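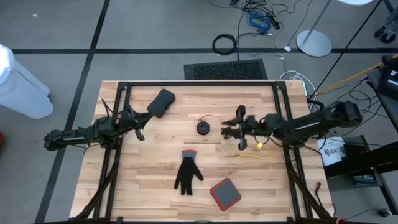 spindrift_joe wrote:
Before anything else, tell me you have strain relief on those wrist cables. I lost a whole winter to one intermittent crimp and I will never be casual about it again.

mossback wrote (thread starter):
Ha, fair first reply! Strain relief goes on next, I promise. For anybody coming in from the other thread: this is the two-arm bench at the Flevcombe shared shop, and I'm so happy to have both sides facing each other on one tabletop. The rails were the last big hurdle. Each arm clamps down outside the wood, so the whole middle of the table stays free for stuff to grab.

The goal is dull and I love it. Two arms, everyday objects, and eventually one of them holds a thing while the other does something to it. Gray case, spool, work glove, a square pad. The glove is going to be the boss fight, I can feel it.

kettleblack wrote:
Gorgeous. What are you running for control? And how's the reach in the middle?

mossback wrote:
Control is the Stetsiuk board, the older one, with my own mess of Python on top. As for reach, the fingertips can overlap by 155 mm at the center line before the elbows get unhappy. I wanted more, but that's plenty for handing something over.

tin_lantern wrote:
I'm going to be the grump. Moving the bases closer together would give you a much bigger shared area. You're wasting all that reach on the way in.

mossback wrote:
I tried it! With the bases pulled in, the elbows fold up tight whenever an arm works near its own side, and then it can't come at anything flat on the table from a decent angle. Great overlap, lousy everywhere else.

tin_lantern wrote:
Then raise the bases. Dovthorpe's build notes have them up on blocks for exactly that reason.

spindrift_joe wrote:
Blocks flex. I'd leave it low. Every inch you go up, the wobble at the fingertips gets worse, and he's on a wood top to begin with.

tin_lantern wrote:
Blocks flex if you make them out of junk. Mine don't.

kettleblack wrote:
You two had this same argument in my thread in February, lol. What about cycle time, mossback?

mossback wrote:
Slow and proud of it. I ran a pick-and-place loop Monday night, one arm only, and got through 216 cycles before I called it and went home. Speed was capped at about 300 mm per second. The spool is a cinch as long as the fingers come down on either side of it. The case is trickier - grab it too near one end and it swings around on you.

I'll try the blocks, too. There's scrap aluminum in the bin with my name on it and it costs me one evening.

wrenchling wrote:
How do you keep two arms from smacking into each other? I'm at the one-arm stage and scared of the next step.

mossback wrote:
Start dumb! I split the table down the middle, and an arm has to claim the center strip before it can enter. If the other one has it, you wait. It's ugly and it wastes time, but you can write it in an afternoon and then you get to play with the fun parts. Also keep a hand on the e-stop.

spindrift_joe wrote:
And test with the padded fingers on. Pristmont sells a soft set that fits most of the small grippers, or you can dip your own.

wrenchling wrote:
Ordering a second arm tonight then. My wallet hates this forum.

tin_lantern wrote:
Mossback, post numbers when the blocks are in. Fingertip wobble, before and after, same payload. I'll eat my words if it's worse.

spindrift_joe wrote:
Saving that one. And the strain relief, please.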